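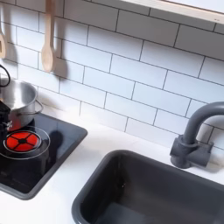 Unit 7: Reading a Vendor Kit Before You Buy It
Handout for Applied Automation, second half of the course

Bring this to the seminar along with your notes on the Skulari brochure. We'll go through the claims in the order Ormont makes them and ask the same thing each time: what would I have to see before I believed this?

What is on offer

Skulari is a tabletop manipulation kit sold by Ormont to teaching labs and small research groups. You get a toy kitchen, a set of props, a calibration card and a year of access to Otar, the hosted service that trains a policy from your recordings. The arm is extra. The brochure mentions this on its last page, in the smallest type it uses anywhere.

Prices as quoted to us on 3rd January:
Kitchen and props: $2,616
Otar access after the first year: $717 per year
Arm: "contact sales"

Budget for the third line first. A department that approves the first two and then calls sales has already lost most of its bargaining power.

Claim 1: "Realistic kitchen tasks"

The word doing the work is realistic. A toy kitchen copies how a kitchen looks, and for a camera-based policy that does count for something. Shiny metal, glossy black and white tile are all hard on a vision system, and I give Ormont credit for leaving them in.

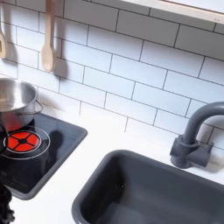 Fig. 1. Toy kitchen: pot, cooktop and sink.

What the setup doesn't copy is consequence. A red burner in a toy is a color. It tells the policy where a zone is, and the policy can learn to put a pot there, but it tells us nothing about a pan with a pound of water sloshing in it. When the brochure moves from "places cookware on the burner" to "ready for food preparation," stop and mark the page. There is no evidence offered between those two phrases.

Claim 2: "91 of every 100 attempts succeed"

The technical note says this rests on 481 trials. That sounds like plenty until you ask how they were split up. The note lists three tasks (move the pot, move a block, put something in the sink) and reports a single pooled rate. If most of the trials were the easy task, the pooled number is mostly a report on the easy task. We wrote to ask for the breakdown and got the brochure again.

Things to request, in writing:
Trials per task, with failures
Who reset the props between trials, and how carefully
Whether start positions were drawn at random or chosen by the operator
Whether any trial was thrown out, and on what grounds

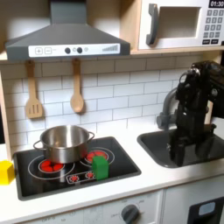 The third item deserves more class time than it usually gets. An operator who sets the pot down by hand will put it somewhere sensible without meaning to cheat. After a few dozen resets the start positions bunch together, and the policy is being tested on a much smaller problem than the one in the heading.

Claim 3: "Success is scored automatically from video"

Automatic scoring saves labor and I understand why people want it. The trouble is that the score depends on what the camera can resolve, and camera placement is left to the customer.

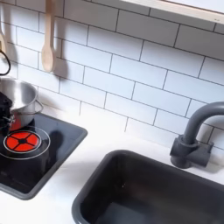

Ormont's definition of a completed pot move is "pot on target zone, gripper clear." Both halves need a view that can settle them. Suppose your scorer gets a low angle from the sink side, with the gripper against the left of the pot and the left edge of the view cutting it off. The wire handle on the right is easy to check. Whether the fingers have hold of anything on the other side is not, and a single view like that can't tell a grasp from a nudge. Notice too that red shows below the base of the pot while the burner nearer the camera is uncovered. A scorer that simply looks for red under the pot may be satisfied with the wrong burner, if the instruction named the front one.

Claim 4: "Pretrained on 1,766 demonstrations"

Ask where they were collected. The comparison paper from Sasaki, which sells a competing bench, makes the same kind of claim with the same gap, so don't treat it as a neutral source. If the demonstrations all come from one kitchen under one set of lamps, your classroom is new territory and you should expect to record your own.

My position for now

I would borrow a Skulari unit. I would not buy one on the present paperwork, and I would not renew Otar without seeing per-task results from a site that isn't Ormont's. They have promised a revised technical note in April. If the breakdown is in it, this page gets rewritten.

For the seminar: pick one claim and write half a page on the cheapest test that could show it to be wrong. Include your camera positions.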